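Wrist View Alone Cuts Failed Grasps on Clear Shelving, Mirngate Group Reports

A research group at Mirngate has published results for a grasp-planning method aimed at transparent store fixtures, which depth sensors often read as empty space. The method, called Stelmakh, drops the depth channel and estimates shelf edges from color images taken at the wrist as the arm moves.

The policy was trained on 272 teleoperated demonstrations of moving packaged snacks between a display and a tray. Each demonstration lasted no more than 30 seconds. Item positions were changed between runs -- the stand was also rotated, so that the steps did not always face the arm.

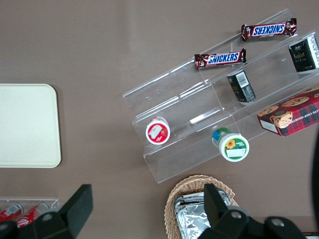
Wrist camera view of the work table, with snacks on a clear tiered stand and an empty tray at left.

In 100 test picks, Stelmakh failed 19 times. Most failures involved round containers on the lowest tier, where the fingers touched the lid before closing. Candy bars gave the fewest errors. The authors did not test glass shelving or fixtures with lighting behind them.

The baseline, a depth-based planner from Brodier, was run on the same layouts and missed more often on the upper steps, according to the paper. Training took place on a single workstation.

Code and demonstrations are due for release in May through the Havine repository. A version for two arms is in progress.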